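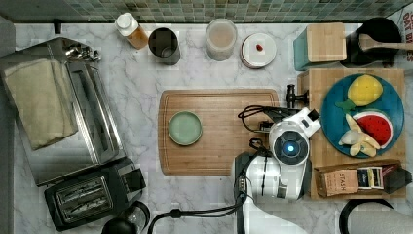 A kitchen worktop is the long, flat surface on which food is prepared. Before any cooking begins, it is helpful to look along the worktop and decide what each part is for. Large items that are used often may stand to one side, as the toaster oven does on the left, with the black toaster next to it. Bottles, jars and canisters may stand along the back, near the wall tiles. The middle is the working area, and a chopping board is placed there. This guide from the Grutillow Children's Kitchen explains how to arrange a worktop and set out food for a meal. It is written for readers who are learning to help at home or at school.

**Please read this first.** An adult must be present whenever an oven, a toaster or a knife is used. Children should not reach across a hot appliance, even when it has been switched off. Some metal surfaces stay hot for a long time.

## Words to know

- **Worktop:** the surface where food is prepared. Some people call it a counter.
- **Splashback:** the part of the wall behind the worktop. Tiles are often used here, as water and sauce can be wiped from them.
- **Groove:** a shallow channel cut into a board. When a juicy fruit is sliced, the groove catches the juice before it reaches the worktop.
- **Canister:** a container with straight sides, often made of metal, in which dry food or tools may be kept.

## Getting the worktop ready

1. Wash your hands with soap and dry them well.
2. Ask an adult to check that the toaster is switched off and cool.
3. Move jars and bottles to the back. Make sure that every lid is closed.
4. Wipe the middle of the worktop with a clean, damp cloth, then dry it.
5. Lay the chopping board flat. If it slides, ask for a damp cloth to put underneath.
6. Put one plate on or beside the board, ready for the food. A wide plate may need a board of its own.

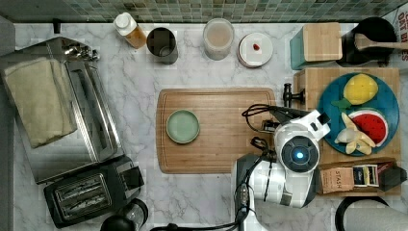

## Plates and bowls

Plates and bowls do different work. A plate is wide and almost flat, so pieces of food can be spread out and seen. A bowl has higher sides, which keep soup, cereal or small berries from rolling or spilling.

Children who visit our kitchen practise with soft toy food before they use real fruit. Toy fruit does not bruise when it is dropped – and it can be moved from plate to bowl as many times as the learner wishes.

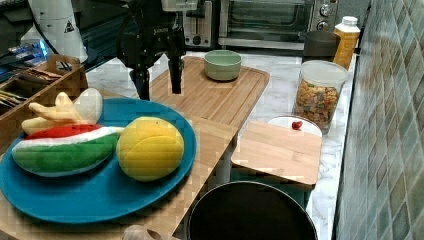
When the plate is large, begin with the biggest piece and place the smaller pieces near it. Leave a little space at the rim so that the plate can be carried with both hands. Our kitchen teacher, Deolinda Nogueira, asks each group to say the name of every food aloud as it is put down. Younger children learn new words in this way, and older children may add where the food grows. Bananas grow in large bunches on tall plants. Watermelons grow along the ground on long vines.
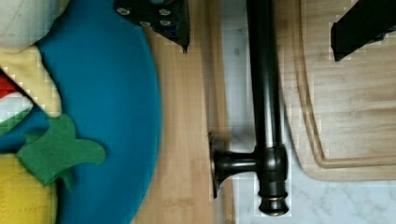
Real fruit should be rinsed under cold running water before it is cut or eaten. Fruit with a thick skin should be rinsed too, as a knife can carry dirt from the skin to the inside. Pat the fruit dry with a clean towel and return it to the board. An adult may then do the cutting.

## Putting things away

Tidying is part of preparing food. Scraps go into the food waste bin. Boards are washed on both sides and stood upright to dry. Wooden boards should not be left to soak, as the wood may bend or crack.

Teachers who would like a printed copy of this guide may ask for one at the Grutillow front desk, where Belmiro Lobo keeps the worksheets.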